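Work > Automation > Interviews

Rehearsing on a bowl and a little brown figure

Wed 24 July
By the Lovaren newsletter desk

At the Onen packing hall, a robot arm's first lessons happen on a screen. The shift lead who looks after it was happy to talk me through them.
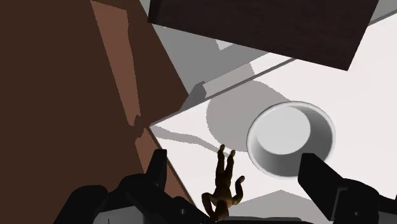
Practice before the floor

"The figure and the bowl are my favorite setup," she says. "It's all simulated, so you can get it wrong 30 times before lunch and there's nothing to sweep up!"

She packed gift orders by hand for years before Zileo, the software her team practices with, came in last October. Now she spends her mornings building little scenes like this one – white surface, round bowl, something awkward to grip – and her afternoons at bench 82, where the real arm works.

"I thought I'd need to be a programmer. What I needed was to know how stuff gets picked up, and I've got plenty of that."

What the packers do now

The hall has 353 product lines, and the arm handles the small, sturdy ones. People still do glassware, ribbons and anything with a handwritten note. One packer moved over to checking the arm's grips and loves it. Another tried it for a week and went straight back to ribbons.

"That was fine with us," she says. "You should get to choose." She does miss the chatter at the old long table, so the team now takes its coffee break together.

Next up is Chou, the sister site across the river, where two packers have already asked to build scenes of their own. She's bringing them the bowl first.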